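Notebook - glaze room, May, started 7:40 am

Kiln still at 50 when I got in, left the lid alone and went to do the sieve. Zavik frit came yesterday, two bags, one split along the seam. Taped it and put it in the bin with the lid that fits. Bontu says the supplier will credit us if somebody sends a photo - somebody = me, not done yet.

Main job for today is the crawling on the tin white. Same recipe as the winter batch (2803 in the book, Berhanu's handwriting, hard to tell his 1s from his 7s), same clay, same bisque. Winter ones fine. These pull back from the rim and leave bare patches, mostly on the outside, worst near the foot. Three guesses:

- glaze on too thick
- dust or hand grease on the bisque
- new clay in the recipe shrinks more than the old one

Jagadeesh thinks thick. I think dust, the bisque shelf is right under the vent and we all know what comes out of the vent. 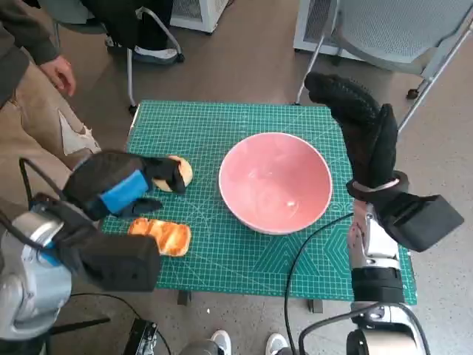
Test plan. Tiles in three sets, all from the same bag, all fired on the middle shelf. Set A straight off the shelf, set B wiped with a damp sponge and left overnight, set C wiped and dipped in the thinned bucket. One count in, one count out, no double dipping this time please. I want a real form in there too because tiles lie flat and dont tell you much about what a curve does. Something like the big round pink bowl on the cutting mat, pale rim, wide open inside - that sort of shape is where the glaze gets a chance to slide before it sets up. We have four bisqued at near enough that width, Liliana's, she says take two. Mark the feet with iron wash, NOT pencil. Pencil burned off last time and we spent the morning guessing.

Thinning: added water a little at a time and checked with the stick. Ended up at 20 ml per scoop over what the book says, which seems like a lot. Maybe the bucket had been sitting open. Wrote it on the lid.

10:15 - Saron came by with the Brurklow cones. We are nearly out of the old ones so from here on the log has to say which cone it was, otherwise nobody can compare anything. She also wants the top shelf for the MacRitchie order, fine by me, top shelf runs cold and their brown doesn't care. 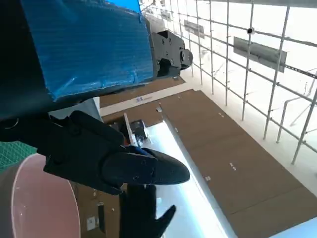

Set A and B dipped by 11. Set B took noticeably longer to lose its shine, so probably still damp in the middle, so overnight may not be enough. Should have weighed them before and after. Will do that for the next lot. Set C went on thin, could see the body color through it on two tiles, left them in anyway to have a too-thin end to the range.

Small pinholes on most of A once dry. Rubbed half of each tile down with a finger, left the other half alone, arrow on the back points to the rubbed side. If rubbing cures it then we have an answer that costs nothing except time and a mask. MASK. There is a box by the sink.

Also hairline cracks in the dry glaze on Liliana's bowl no. 1, just under the lip. Exactly where the bare patches turned up before. No cracks on no. 2, which was wiped. One bowl each is not much to go on but I'm counting it as a point for dust.

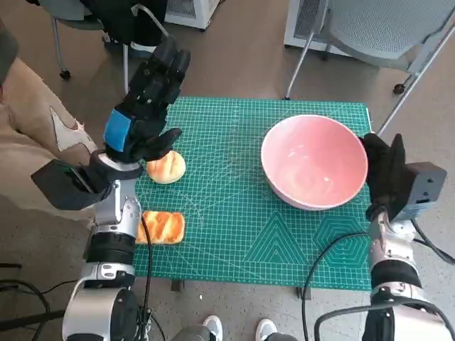

Firing: slow to 600, then medium to 1000, then by cone. Berhanu wants a hold at the top to heal the pinholes. Didn't do it, one change at a time, he can have his hold on the next round.

Kiln closed 2:30 pm. Jerkau controller showed the error light again at startup, went off after a second try. Third time this month. Bontu has the phone number for the repair people.

To do
- photo of split bag, send it
- weigh set D dry / wiped / after one night / after two
- move bisque shelf away from the vent or hang a sheet over it
- ask Jagadeesh where the fine sieve went, the one in the drawer is the coarse one with the fine lable on it
- stir tin white before anybody uses it, it settles hard

Don't open before it reads under 100. Saron has the key to the cage if I'm not in.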